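Keeping thieves out of the shed and garage
Household Tips - posted Aug 14, 2019 by Peninah Mabula

Most shed break-ins on our side of Jarkstead are quick. Somebody walks up an alley, tries a few doors, and leaves with whatever can be carried in one trip. You don't need an alarm company to make your place a poor choice.

Start with the hasp. The padlock usually holds up fine and the screws give out. If you can see screw heads when the door is shut, a thief can too. Swap them for carriage bolts that go all the way through the door, with a washer and nut on the inside. Do the hinges the same way.

Buy a closed-shackle padlock. The metal shoulders leave little room for bolt cutters. Put a drop of dry graphite in the keyhole every April and again before the first frost. Oil picks up grit and the lock gets stiff.

Cover the window. An old curtain works, and so does frosted film from the hardware store. To put up film, wash the glass with dish soap and water, wipe it down with a lint-free cloth, spray it wet again and squeegee from the middle out. Trim the edges after 24 hours. 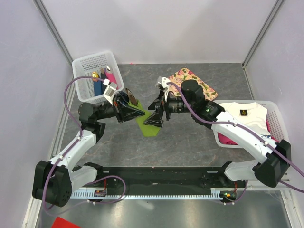 Lime-green cloth between two grippers, point hanging down.

Mark your tools. An engraving pen costs little and does metal and hard plastic. Don't use your Social Security number. Initials and a house number are enough. Put the mark in two places, one easy to see and one under a handle or inside the battery slot. Wipe off the dust and grease first or the pen will skip.

Write down serial numbers. Take a picture of each plate and email the pictures to yourself. Gerardo Bianchini on Sheehan Street lost $2,535 worth of tools and had the number for one drill. It was the only thing he got back.

Check your insurance too. Some homeowner policies pay very little for items in a detached building, and anything under a $1,000 deductible comes out of your pocket anyway. Ask for the limit in writing.

Lights: a motion light over the door should be mounted high enough that it can't be unscrewed from the ground. Aim it down, or the neighbors will be complaining inside a week. Solar ones are OK if the panel gets sun. Clean the panel when you do the gutters.

Ladders get used to reach upstairs windows. Chain them to a wall bracket, or hang them flat inside the garage.

For an overhead garage door, cover the emergency release cord from outside view - a small square of plywood in front of the top panel is plenty. Take the opener out of your car if you park in the driveway.

If you do get broken into, stay out of the shed until you have called the police non-emergency line, and don't sweep up. Ask for the report number. Your insurer will want it.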